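**Sep 3, 2021**

## Kollár says no customer funds were touched. Maybe.

The wallet maker Kollár put out a short notice this week about a phishing run against its support staff. It says 23 employees got the message, 2 of them clicked, and nothing of value left the building.

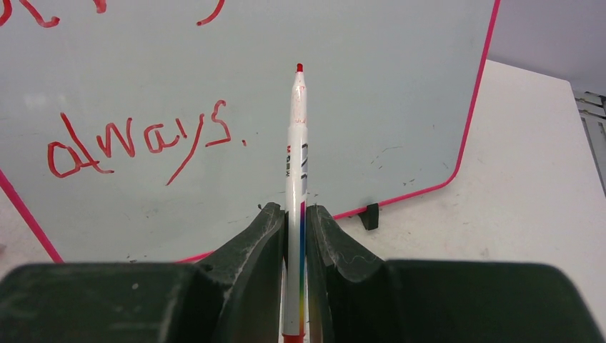
### What the notice leaves out

Quite a lot. Kollár says the attackers reached "a limited internal tool" and were shut out within 160 minutes. It doesn't say what the tool does. If it's the support desk, then names, email addresses and ticket history were sitting there for more than two and a half hours, and that is plenty for a second round of phishing aimed at customers.

I asked. Spokesperson Tuva Torvik wrote back that the company "has no evidence of customer data being misused." I didn't ask about misuse. I asked about access, and my follow-up hasn't been answered.

Ezequiel Camacho, who used to run incident response at the exchange Falia, was kinder than I am. He thinks the response time is decent and that most firms this size would have taken days to notice. Fair enough. He also said he'd want to see the login records before believing the word "limited," and so would I.

Then there's the timing. Kollár told readers in March that hardware keys were required for all staff. A required key should have stopped a stolen password cold - unless some accounts were exempt. The notice doesn't mention keys at all.

If you have a Kollár account, change the password, and treat any email about a "security refund" as junk. A full report is promised in 10 days. I'll read it, but I'm not holding my breath.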